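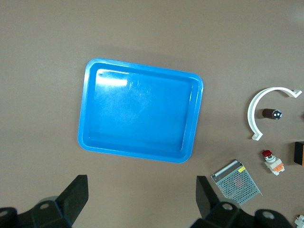
What do you do with a drawer of electrical odds and ends that has never been sorted?

Tip it out on a table, put the pieces you can name in one place and the pieces you can't in another, and ask somebody about the second lot before you throw it in the bin.

**Brolton parts counter takes on the mystery drawer**

2002-12-02

Taşdemir Electrical, the long narrow shop on Gurnness Road with the bell that only works in dry weather, has begun sorting its stock of loose parts. Regular customers have taken the news fairly well.

For as long as most people in Brolton have been buying fuses there, anything without a packet has gone into the drawers under the back counter. Switches went in, along with brackets, clips, knobs, ends of things and bits that came off other things. If you wanted one you described it with your hands, and whoever was serving would pull out a drawer and stir.

Marichka Holovko took over the counter in March and put up with the stirring until winter. She has now cleared a table at the back, and the drawers are being emptied onto it one at a time.

"I had a man in for a push button," she said. "Red, round, nothing fancy. I knew we had one. I'd seen it the week before. We found it after he'd gone home, and it was under a pile of doorbell covers, where I suppose it felt safe."

The method is not going to trouble the universities. A handful of parts goes down on the tabletop, well spread out so nothing hides under anything else. Beside it goes a plastic tray, and the tray is only for parts that have been looked at, named and agreed on. Blue was the colour the wholesaler had left.

Agreement is where the hours go. A push-button switch is easy enough, being a cap, a collar and a block with the contacts in it, and people tend to recognise the red ones on sight. A white plastic bracket shaped like a C is harder. It could hold up a pipe or a cable, and there are two schools of thought at the counter, neither willing to give ground. Small dark cylinders with a shiny end are worse again. Holovko will say "capacitor" if you show her one and "knob" if you turn it around, and she would like it known that she is usually right by the second go.

Anything still unnamed at closing time is put in an ice cream tub marked ASK. The tub was full by the second evening. A bigger tub has been found.

Seven drawers have been done so far, out of 15. Among the finds were a good many terminal blocks, a set of keys to a van the shop sold years ago, one child's tooth (claimed) and a handwritten receipt for a kettle. There were also more left-hand hinges than a shop that doesn't sell hinges could reasonably expect to own.

The parts that make it through are being put into labelled compartments along the side wall, with a sample of each glued to the front. Prices have been fixed as well, at $2 for most small items, which has caused more comment than the sorting. Under the old arrangement the price of a loose part was whatever the person serving thought you looked like you could manage, and certain customers had put real work into their appearance.

Not everybody is in favour. One longtime visitor to the back counter, who asked to be described only as a retired fitter, said he used to come in for a single screw and stay the morning. "Now she just hands it to you," he said. He had bought a switch on the way past and was holding it up to the window to see whether it was any good.

The Festance hobby radio club takes the opposite view. Its members have offered to go through the ASK tub over a couple of lunch hours, provided they can keep anything Holovko agrees is beyond saving. She has said they may look first and keep later, and that pockets will be a matter of trust.

She expects the remaining drawers to take about two more weeks, depending on the bottom one. It sits nearest the floor and hasn't opened since the counter was last painted. It rattles when kicked, so there is something in it.

In the meantime the shop is open at its usual hours. Customers after a loose part are asked to bring the old one along if they still have it, or a drawing if they don't. Drawings should include some hint of size. A very careful sketch of what looked like a bathtub was brought in last week, and a good part of the afternoon went by before it was understood to be a fuse holder.

Anyone who has an unsorted drawer of their own is welcome to bring in a few pieces for naming, free of charge, when the counter is quiet. Please bring a few. A gentleman from the Festance side of town arrived with the entire drawer, put it down on the table next to the shop's own heap, and then sneezed while reaching for his handkerchief. The two collections are being separated now. He has been told to ring before he comes back for his.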